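Zamside Robotics Club — Frequently Asked Questions

Print this page | E-mail this page

Do I need to know how to code?
No. You need to be willing to read an error message to the end before asking Gumaro Cisneros what it means. He can tell.

When do you meet?
Wednesdays at 7, upstairs. The spring term starts 2025-03-12. We stop when the building locks, whether or not your program has.

What does it cost?
Dues are $31 a term. That covers your account on the club server and a share of the pretzels.

What will I be doing for the first few weeks?
Kitchen chores, in simulation. Your robot can knock over anything it likes and the bill is still zero.

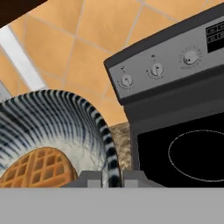 Beginners start with the breakfast task, which Youssra Abdel Hamid wrote and has been apologizing for ever since. Your program sees what the gripper sees, and the gripper sees the world at a slant. Stripes are hard on a homemade edge detector, so naturally the waffle comes in a bowl covered with them. If your code reports that the bowl is a zebra, you are on schedule.

Can I skip ahead to the real arm?
After you pass breakfast — seven clean runs in a row, watched by someone who isn't your roommate. Henrike Rieger keeps the sign-up sheet.

Do you compete?
Yes, in the Brusen Cup every year. Last time we scored 89 points. We don't discuss what the winners scored.

My simulator is slow. Is it my laptop?
Probably. Close the other 31 tabs and try again.

Who do I write to?
Annelore Ackermann, using the e-mail link. Put "club" in the subject line or she'll assume you're selling something.

Print this page | E-mail this page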